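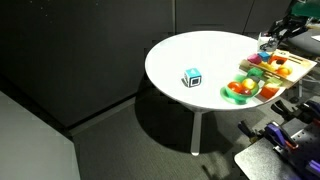
Toy table, tray parked at the right. Cubes, bowl, fruit.

Tips for recording pick and place demos without losing a whole afternoon

Siham Saber, updated 29 Apr 2026

Quick list, typed between sessions. Mostly for new people on the Urna set but should work for any tabletop stuff. Add your own at the bottom.

Before you record

Wipe the tabletop. White tops show every smudge and the glare gets worse with finger grease. Dry microfiber, no spray near the arms.

Clamps. Tug each one. If it moves, tighten, then redo the calibration check. Not after the first ten episodes. Before.

Write the task sentence first, then set out the toys. "Put the red cube in the bowl" is fine. "Clean up" is not, three operators will do three different things.

Same sentence, same spelling, all session. Lurska treats "grey cube" and "gray cube" as two tasks. We lost most of January's labels to that.

Mix soft and hard things. Hard cubes only and the policy learns one squeeze.

Let the tray sit crooked sometimes. Square to the table every time = a policy that falls apart the first time somebody bumps it.
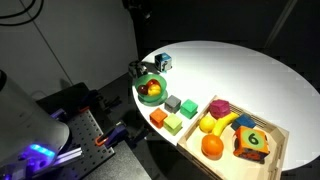

How many demos do I need for one task before it's worth training?
We start at 200 good ones per task and look at the result before adding more. Varied beats many. If the start positions are all the same, another hundred won't help you much.

While you're driving the arm

Go slow on the approach, normal speed on the carry. Everyone does the opposite.

Don't hover. Long pauses over the object teach the arm to pause. If you need to think, think with the recording stopped.

Missed grasp? Keep going, recover, finish, tag it "recovery". Those are gold. Only toss the episode if something falls on the floor or you touched the table with your hand.

One retry is a recovery. Four retries is a mess, delete it.

Round things: come straight down, close over the middle. Pinch them up high and they squirt out and roll.

Bananas and other curved toys, grab the fat part. Not the tip.

Swap operators every 37 episodes. Odd number, I know, it's how the Frade sheet prints. Tired hands get sloppy and you can see it in the curves.

Keep cable loops out of the cameras where you can. A loop that swings thru the view is noise, and it snags.

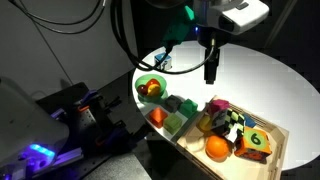

Armindo Garcia wrote back on the slow approach tip: fine for cubes, but at that speed my fruit demos ran so long I was trimming half of them. I go slow only for the last bit above the object. Try it both ways and compare the lengths before you tell everybody to crawl.

OK fair. Changing it to: slow for the last hand's width. Rest of the approach at whatever speed you can hold steady.

Wrist camera stuff

Check the wrist view before every session, not just the overhead. Lens gets dusty and the overhead will look perfect the whole time.

Lock exposure. Auto exposure pumps up and down as the fingers go from bright table to shadow.

Shadows are ok. Leave a few episodes with hard shadow in, the real world has em. Just not all of them.

Make sure you can still see the object right before the fingers close. If the gripper hides it completly, change your angle of approach, the model can't learn from what isn't there.

Crowded tray = good late in the set. Start sparse, add toys as you go. 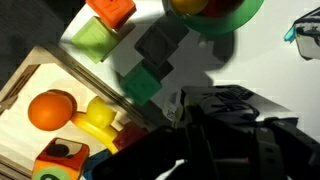
Could the resets be scripted too? a reader asked. We shuffle by hand and I'm pretty sure we all put the bowl back in the same corner every time without noticing.

Yep, same problem over here. Vemel prints a random layout card, one per episode, and you set the toys to match. Takes a few seconds. Worth it.

After

Back up before you power down. Then watch a handful at double speed, first, last, a few from the middle. Bad sync shows up right away.

Episode 511 has a known bad timestamp, skip it, don't try to fix it.

Name folders task first, operator second.

Toys back in the bin, lid on. Still missing one lemon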